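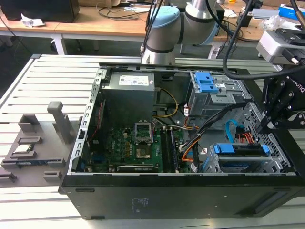
About Kikden

Kikden began in a spare room in the Rullar valley with one retired greyhound, two borrowed cats and a strong feeling that animals deserved better manners from the people who look after them. We are a small school, and we teach owners, groomers, kennel hands and anyone else who would like to understand what a dog or a cat is saying before it has to say it loudly!

Most of our teaching is about body language. Ears, tails, whiskers, the way a dog leans or looks off to one side when a stranger reaches over its head (so many of us do this, and so many dogs wish we wouldn't). We spend the first 7 weeks of the foundation course on watching, and students don't pick up a leash until that part is finished. Some people find it slow going. We find it slow going too, some winters, but we have never wanted to shorten it.

Since we opened, 792 people have finished the foundation course, and more than a few have come back for the second one, which covers handling at the vet, nail trims, older animals and homes with several pets who would each prefer to be the only one. Every May we hold our open day in the big meadow behind the Ostrowski building, with 100 places for visiting dogs, shade tents, water bowls all over and a quiet corner for the shy ones.

We also keep a lending library at our Dista branch. It has grown to 2,000 books and pamphlets on care, behavior and breeding, some of them older than any of us, and you don't have to be a student to borrow from it. Please do bring them back, chewed or otherwise.

We don't use choke chains, prong collars or shouting, and we ask the same of everyone who trains with us. If your dog is nervous, tell us when you sign up and we'll find you a place near the door, with plenty of room and a mat of its own.

Page updated 28 Dec 2021

14 shares
3 comments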